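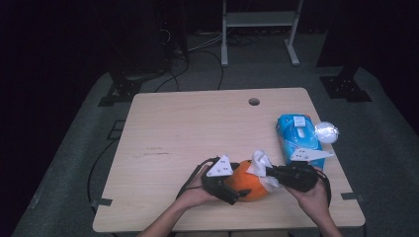

Are the straps any better than on the old pair, or do my palms still go numb by lunchtime? That was the first message I got when I mentioned I had the Rosska hand-held grippers on loan, and it came from a reader in the Pralwood user group, where the straps have been a sore subject for as long as I've been a member. So let me start there, even though I had meant to start with the jaws.

The straps are better. The band goes around the palm and spreads the load nicely, and I wore the pair for most of a Saturday without wanting to throw them across the room (which I can't say for my Evusico set, much as I love it). My left hand did get a little warm inside the band by mid-afternoon. If you have small hands, tighten them more than feels natural, or the housing will roll on you when you reach sideways.

Now, the jaws. I've been doing tabletop wiping tasks, where one hand steadies something round and the other works a tissue over it, and I think this is about as unkind a test as you can give a pair like this. A tissue weighs next to nothing and bunches up the moment you look at it. The Rosska tips close gently enough to pinch a single sheet, and they're a touch slow to let go of it. Over 80 wipes I had 9 where the tissue hung on after I'd opened up. My Evusico pair drops cleaner but tears more, so pick your trouble!

Round things are a pleasure. I had expected a lot of chasing and got very little. Small slippery wrappers are another story – with those I had to come in low and slow, and I still fumbled plenty.

The triangular marker plates with the black dots tracked well for me as long as I kept my wrists apart. Bring the two units close together and one plate can end up hiding the other, so I've learned to keep my elbows out a bit, like a goose. The cable is my biggest grumble. It's stiff, it wants to loop out past the wrist, and I would happily pay extra for a softer one.

Setup through the Oosthuizen controller took me most of a morning, mainly due to a calibration page that hides its save button at the very bottom. At 400 dollars over the Evusico pair, I'd say yes for cloth and tissue work, and I'd hold off if you mostly move boxes. Mine go back at the end of the month, and I've already asked about keeping the left one.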